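Feeding a crowd on dal

18 May 2021

My sister-in-law's side booked the community hall for a naming day and I ended up with the lunch. I'd offered to do one dish. Then Kuldeep Sandhu, who normally does the big pots, put his back out and I had the lot.

The menu was dal, rice, a cabbage and pea sabzi, yoghurt and a sweet that Poonam Mathur was bringing. I'd never cooked dal for more than a family. The trouble is that it doesn't scale the way you'd think. Water is the main thing. A big pot loses less of it for its size, so if you just multiply a home recipe you get soup. I cut the water back and kept a kettle going to loosen it at the end.

Salt was the other one. I put in two-thirds of what the sums said and tasted from there. It needed a bit more, but nowhere near the full amount. 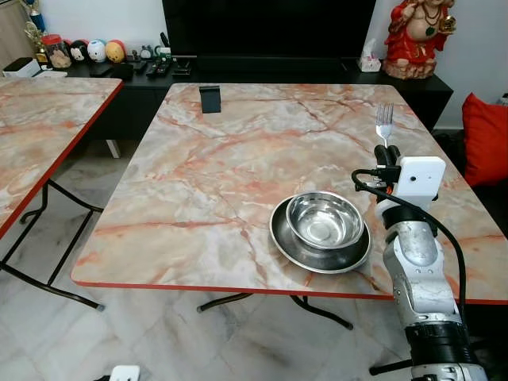 Do you need to soak toor dal first?

It cooks without soaking, but an hour in cold water shortens the simmer and the lentils break down more evenly. For a large pot I'd always do it. Rinse until the water is mostly clear and throw the soaking water out.

I did a test batch at home in July last year for a smaller do that got called off, and my notes from that were useful. 900 grams of dry dal filled my biggest stockpot further than I expected once it swelled. For the hall I split it over 2 pots, which also meant one could be made without chilli for the kids and for Yevhen, who says he's fine with it and isn't.

The tempering I did in small lots. Cumin, mustard seed, garlic, dried chilli, a pinch of hing. If you try to do it all in one pan the garlic at the edge burns before the middle has coloured. I burnt the first lot anyway and started again.
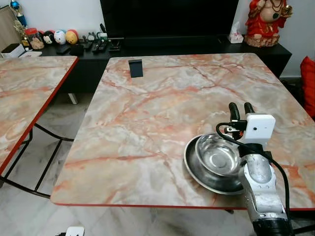 Steel bowl and plate on the marble-patterned table.

Rice I left to Archana Pandey, who uses the oven. Trays, boiling water, foil over the top, no peeking. I was doubtful but the grains came out separate and it freed up the burners. I'll be doing it that way from now on.
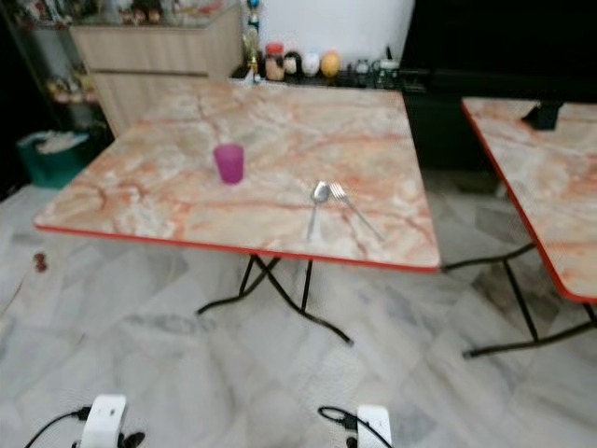 The sabzi was the weak point. I cut the cabbage too fine the night before and it threw a lot of water, so it steamed when it should have fried. Next time I'll cut it thicker, salt it late and use the wide pan even if that means doing more batches.

Leftovers were one tub of dal and a fair bit of rice. The dal was thicker and better the next day with a squeeze of lemon. Kuldeep wants his big ladle back, so I need to find that.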